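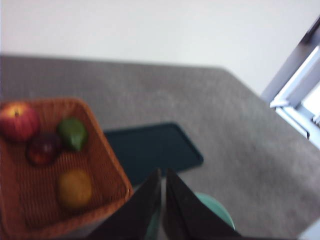
Fruit on the worktop: an interview with Roxana Cárdenas

Roxana Cárdenas plans worktops for shared kitchens. Her work at Hirken, a small practice in Lurkbridge, covers the parts of a kitchen that are usually left to whoever moves in: what stands on the surface, what it stands in, and how far it is from the sink. She has drawn up 134 layouts, most of them for student houses and supported flats, and a fair share of her time goes on fruit.

The standard Hirken arrangement uses three vessels. A rectangular wicker basket takes the bulk of the fruit. A shallow tray lies next to it, and a round bowl stands on the tray or close by. Cárdenas did not begin with three. The early layouts had one large bowl, and in a shared kitchen the large bowl failed in the same way each time. "You fill it, people take from the top, someone fills it again," she said. "The fruit at the bottom has been there two weeks and it is carrying everything else."

The basket was chosen for its floor. A flat floor of decent size lets the fruit lie in one layer, so every piece can be seen and lifted out without moving another. The sides are open enough for air to pass. She asks for flared sides and a thick braided rim, the first because a hand can get in at an angle, the second because the rim is what people hold when they drag the basket across a surface. Thin rims come apart at the corners. Srivastava, a range she used for some years, had a good weave and a poor rim, and she replaced most of them.

Size is given on the drawing as a footprint with a margin. The margin is 80 millimetres on the side nearest the wall, and it is there so that a cloth can go behind. On the other sides she does not specify one. "The basket will be moved. I would prefer that it was moved and put back, but I only draw where it goes back to."

She sets the basket at an angle when the surface is deep enough. A basket parallel to the wall is tidier in a drawing, but on a deep surface the far corners are hard to reach for anyone seated, and in the supported flats that is a good part of the household. Turned diagonally, with the tray turned to match, the near corner is brought forward and the long side is open to the hand.

The tray has two jobs. It marks the place for whatever has been taken out of the basket, and it catches what comes off it. Cárdenas specifies a low lip and rounded corners. A square corner collects juice and has to be cleaned with something narrower than a cloth. She prefers a dark colour, which shows crumbs and dried spots early, and a smooth finish. A handle at each end is useful if the tray is going to be carried to a table, and she draws the two ends clear of other objects when it has them.

The bowl is for the next piece. In Hirken's notes it is called the ready bowl, a name she dislikes and has not managed to change. Fruit that is ripe and should be eaten that day goes in it, one or two pieces at most. Everything else stays in the basket. The bowl can stand at one end of the tray so that the other end is left clear for a knife or a plate.

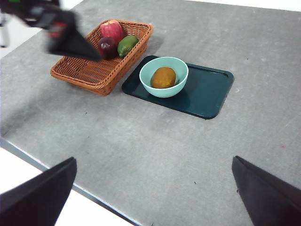

Ketill Eskildsen, reading a draft of the notes, objected to the ready bowl on the grounds that a kiwi beside a basket of apples will go soft whether or not anyone has decided it is next, and that a bowl on the same worktop does nothing to slow it.

Cárdenas accepts the point. Apples give off ethylene as they ripen, and kiwis respond to it quickly. Moving a kiwi from the basket to a bowl a hand's width away changes very little. "The bowl is a signal for people," she said. "If you want to slow the kiwi you put it in the fridge. If you want to hurry it you put it in a paper bag with an apple. On the worktop you are doing neither, so the question is whether it gets eaten in time." She has since added a line to the notes saying so.

Within the basket there is an order, although she admits it is seldom kept. Apples go at one end. Plums bruise, so they should not be under anything, and a plum next to an apple should be looked at daily. Lemons and limes do not ripen further once picked. They lose water, the skin hardens, and they can look sound for a good while after they have gone dry. She puts them where they will be handled, at the near side, so that someone notices the weight. In a warm kitchen she would move them to the fridge after a week.

The empty part of the basket floor is deliberate. A basket that is full on delivery day cannot be sorted, and the new fruit goes on top of the old. The notes ask for a third of the floor to be kept free. New fruit is put there, the older fruit is eaten from the other end, and when the old end is clear the free space has changed sides.

She was asked whether tenants follow this. "In the first month, yes. In February I went back to 17 of the kitchens. The basket was in use in all of them. The rotation was being done in 2." She does not regard the result as bad. The basket being in use was the main aim, and single-layer storage works tolerably without the rotation.

The question of vegetables in the fruit basket comes up often. Peppers are the usual case. They are bought in the same bag, they are the right size, and they look well with the rest. A pepper wants to be cool and a little humid, and a worktop is neither, so it will wrinkle in a few days. Cárdenas does not forbid it. Her notes say that a pepper in the basket should be one that is to be cooked that evening or the next. Tomatoes she is content to leave out at room temperature, stem side down if they will stand that way. Aubergines she would keep out of the basket, mainly on account of the stem end, which scratches softer skins.
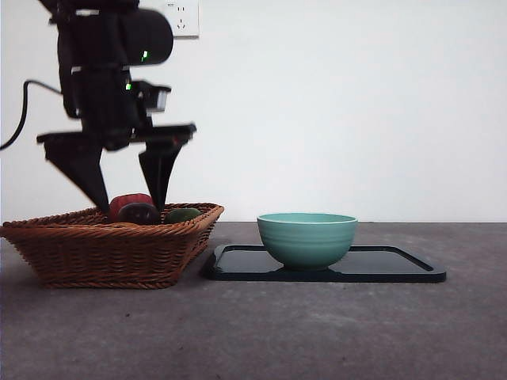 The wicker basket in use, with the dark tray lying to its right.

Cleaning was the subject on which she had most to say. Wicker holds dust in the weave and sugar in the floor. The usual mistake is to put the basket in the sink, where the strands swell, and then to dry it on a radiator, where they shrink unevenly and the base goes out of flat. A basket that rocks will be pushed against the wall to steady it, and the margin behind is lost. She recommends a dry brush weekly, a damp cloth when there has been a leak, and drying upside down in moving air. A paper liner can be used if it is changed. Left in place, a liner keeps the damp against the fruit and hides the mould under it.

The tray and bowl are washed as crockery. With ridged bowls she asks for a soft brush. The foot of the bowl should be dried before it goes back, or it leaves a ring.

Surfaces matter less than people expect. A mottled grey top hides marks, and for that reason she tells tenants to wipe it on a fixed day and not wait until it looks dirty. Under the basket it should be wiped each time the basket is brushed.

Before a layout is installed it is tried out at full size. Hirken marks the depth of the worktop on a table, sets out the vessels and goes through a week of use in an hour: delivery, taking, sorting, clearing. Wálter Ñahui runs most of these sessions. Toy produce is good enough for the purpose if the sizes are near, and it can be handled all day. What it does not give is weight, and Cárdenas repeats the lifting steps with real apples before signing off the drawing.

One variant takes the bowl off the tray and puts it in front, towards the user. The tray is then reached by its ends. It suits a shallow worktop where the tray and basket together use up the length, and it leaves the bowl as the first thing the hand meets. The drawback is that the tray cannot be picked up without first moving the bowl. 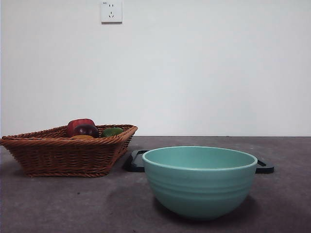 Evie Naylor asked at this point whether the basket could simply be left out in the smallest kitchens, with the bowl kept for everything and the shopping done more often.

For one person Cárdenas would agree. A bowl holding three or four pieces is still close to a single layer and empties before anything is lost. With two people shopping separately it stops working, as neither knows what the other has bought. In a narrow kitchen she would sooner drop the tray, and use a chopping board in its place.

The next set of layouts is for Terik, a terrace of flats with windowsills deep enough to hold a basket. Cárdenas is against using them. Direct sun on one side of the basket ripens that side first, and the glass is cold at night. The drawings will show the basket on the inner worktop, and she expects to find it on the sill when she goes back.

Interview by Nayeli Taipe, Lurkbridge, April 28, 2024. The Hirken notes on worktop fruit storage are given to tenants with the keys and can be requested from the practice.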